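The table is finally in!

31 Jul 2019

I have been going on about a new table since January, so those of you who've put up with me will be pleased to hear the saga is over. It came up the stairs last week with me at one end and Darmawan at the other, and we only had to put it down 4 times. It lives by the back window now and I keep wandering in to look at it.

The old one was a dark, wobbly thing that ate all the light in the room, and I'd wanted something pale ever since I had lunch at Josefien's and sat at hers for an entire afternoon. I looked at a lovely one from Pundier, which was £1,185 (no!), and nearly gave up. Then Shona spotted mine second-hand, for £123 with delivery to the front door, and I said yes before I'd even measured the room. It fits, with a bit to spare on the chair side.

What I love most is the grain. Most of it runs along in fine, straight lines, very calm and tidy, and then in one spot it all dips down into a soft sort of V and sweeps back out again, like a ripple. I put my tea next to it every morning.
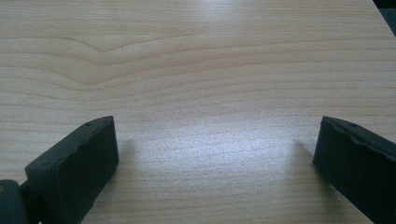

My favourite bit of the new table, with its tiny dark nick.

I did wonder about filling the nick and then decided to leave well alone. It's so small, and I've grown fond of it already! The finish has a gentle sheen to it, nothing too shiny, which suits me fine — I had a glossy desk once and spent my life polishing fingerprints off it.

So far I've wiped it down with a damp cloth and a drop of washing-up liquid, then dried it with an old tea towel. Diane swears by a spray for hers, but I'm keeping things simple for now. I've also bought coasters, and everyone who visits will be using them — yes, Darmawan, you too.

Next job is chairs. The two I've got are almost 50 years old and a bit low, so my elbows end up somewhere near my ears when I'm typing. If you know of anywhere good for second-hand ones, do leave me a comment!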